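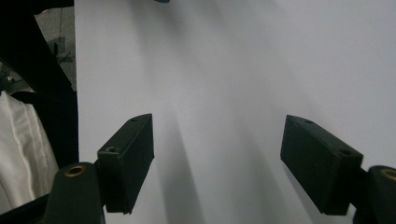
Big paper is back at Cunero

The long tables at the Cunero workshop are open again for the Sunday drawing sessions, and this time there is enough paper for everybody! A delivery of 1000 large sheets came in during March, all of it plain white and heavy enough to take wet paint without curling up at the corners (well, most of the time).

Notburga Zwahlen, who has run the sessions from the start, is thrilled. "People get so careful on a small sheet," she said. "Give them something wider than their arms and they start drawing from the shoulder. You can hear it, the whole room gets louder."

The plan for the morning is simple. Doors open at 9, the sheets go down on the tables, and the first stretch is charcoal only. After a break for coffee there's ink, with brushes taped to garden canes so you have to stand back and let the line wobble. Esther Sang is bringing those, and she has been making more of them all winter. She used hers for the big map of the Flaster riverbank that hung in the stairwell last fall, the one with all the herons, and says she still hasn't gotten the ink out of her good shoes.

Drawings can go home with you or stay behind for the spring wall. The wall should hold about 100 pieces if they're hung edge to edge, and Zwahlen wants it covered all the way up to the window ledges. Anything left for the wall needs a name in pencil on the back, plus a small arrow showing which way is up. Last year two landscapes spent the whole show on their heads, and one of them got more compliments that way than any other picture in the room.

There's no need to sign up and no need to know how to draw. Kids are welcome with a grown-up, and the low table near the sink is kept for them. Wear something old, bring a rag, and bring a cardboard tube if you have one, as the tubes ran out very fast last time. Sessions wrap up at 2, and an extra pair of hands for rinsing brushes is always a lovely thing to see.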